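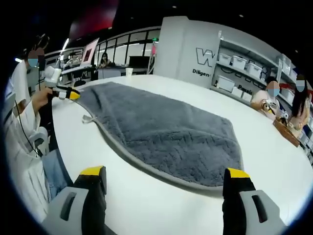
Yvonne Tindallからは、導入検討の段階で次のような指摘を受けました。布物の把持では指先の開き幅よりも、左右二つの手先の時刻がどこまで揃っているかのほうが学習結果に響く、その数値を仕様の最初に載せてほしい、という内容です。本ページではこのご意見に従い、同期に関する項目から記載いたします。

Unader 両手操作記録用ハンドグリッパー（研究機関向け）

製品概要
Unaderは、人の両手による作業を記録し、ロボットの動作方策の学習に用いるための手持ち式グリッパーです。Favtonが開発し、布製品の折り畳み、整列、受け渡しなど、対象物の形状が作業中に変化する課題を主な用途としております。ロボット本体を遠隔操作する方式とは異なり、作業者が直接グリッパーを持って対象物を扱うため、記録時にロボットを占有いたしません。

同期について
左右のグリッパーは共通の時刻基準で記録されます。左右間の時刻差は出荷時検査において3ミリ秒以内に調整しております。記録の途中で基準信号が途切れた場合、該当区間には自動的に印が付き、学習用データへの書き出し時に除外するか否かを選択できます。

評価課題と結果
性能評価には、タオルの折り畳み課題を用いました。円卓の上にタオルを広げた状態から開始し、両手で端を取り、二つ折りを経て所定の形に整えるまでを一試行としております。毛足の長い生地は端の位置が画像から判別しにくく、把持の失敗が生じやすいことから、評価対象に含めました。
収録した749試行を用いて方策を学習し、以下の条件を比較いたしました。
条件A：左右の手先カメラ映像と開閉幅を入力とする
条件B：条件Aに左右手先間の相対姿勢を加える
条件Bでは、二つ折りの際に左右の端の高さが揃わないまま手を離す失敗が減少いたしました。一方、最初の把持に関しては両条件の間に明確な差が認められず、端の折れ込みを誤って二枚同時につかむ事例がいずれにも残りました。 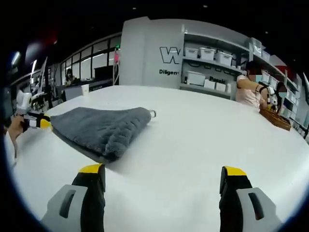 この二枚同時の把持については、生地の厚みと指先の開き幅との関係を引き続き調査しております。現時点では、開始時のタオルの向きを試行ごとに変えて収録することを推奨いたします。向きを固定したデータのみで学習した場合、斜めに置かれたタオルに対して手先の進入角度が適切に変化しないことを確認しております。
また、作業者による動作の差も結果に影響いたします。端を滑らせながら持ち上げる作業者と、真上からつまむ作業者のデータを区別なく混合すると、方策が両者の中間の動作を出力し、把持に至らない場合がございます。収録ソフトウェアGrosusでは、試行ごとに作業者区分と把持方法を登録できますので、学習時の層別にご利用ください。

構成品
グリッパー本体（左右各1）
交換用指先パッド 5組
時刻同期ユニット Hollis 1台
収録ソフトウェア Grosus 利用権 2席分
校正用ボード 1枚

ご使用上の注意
収録の開始前に、校正用ボードによる開閉幅の確認を必ず実施してください。指先パッドに繊維くずが付着したまま使用を続けますと、把持時の滑りの原因となります。清掃には乾いた布を用い、溶剤の使用はお控えください。指先パッドを交換した後は、再度の校正が必要です。

データの取り扱い
手先カメラの映像には、作業者以外の方が写り込む場合がございます。書き出し時に顔領域のぼかし処理を適用できますが、第三者への提供に際しては、各機関の規程に基づきご確認ください。

ご提供について
本製品は大学および公的研究機関、企業の研究部門を対象としております。評価課題の手順書および条件Aと条件Bの学習設定は、ご購入機関に電子ファイルで提供いたします。他の素材を対象とした評価結果は、10月に本ページへ追加する予定です。

掲載内容は2018年5月4日（金曜日）現在のものです。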